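Thread on keeping a four-finger hand running, from the person at Tondora who has to do it. The Garrido sales page says "minimal upkeep." I have had ours since February and I have opinions.

Setup first. The cell is a white table and a few objects to pick up. The guide wants you to run the full finger calibration before every session. I skipped it for a week as a test and saw no difference in the grip logs. Draw your own conclusions. 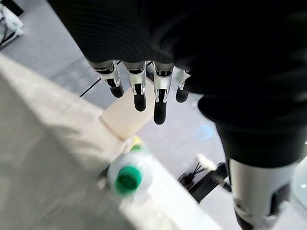 What does matter is the fingertips. Black, rounded, and they wear. The guide says inspect monthly. I say look every morning, because a tip that has started to go will drop a light bottle long before any software complains.

Filtent sells a "premium" tip set at nearly 5 times the price of the plain ones. I ran 2 of each side by side. Same wear. I went back to plain.

Cables next. The thin ones near the knuckles are where I'd spend my time. Flex every finger by hand, power off, and watch for one that goes tight before the others. Don't zip-tie them. The Jikville shop zip-tied theirs and I got to hear all about it. 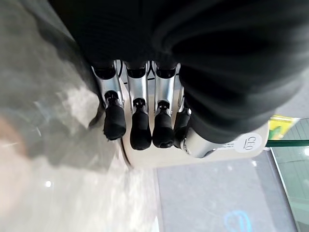
Do you need to take the sleeve off to check the cables?

Only if a finger feels stiff. Otherwise roll it back far enough to see the knuckles, look, and roll it down again. Every full removal stretches it a little.

Someone will reply that predictive maintenance software fixes all this. I tried the trial version. It flagged the one finger I had just serviced. I'm keeping my flashlight and my notebook.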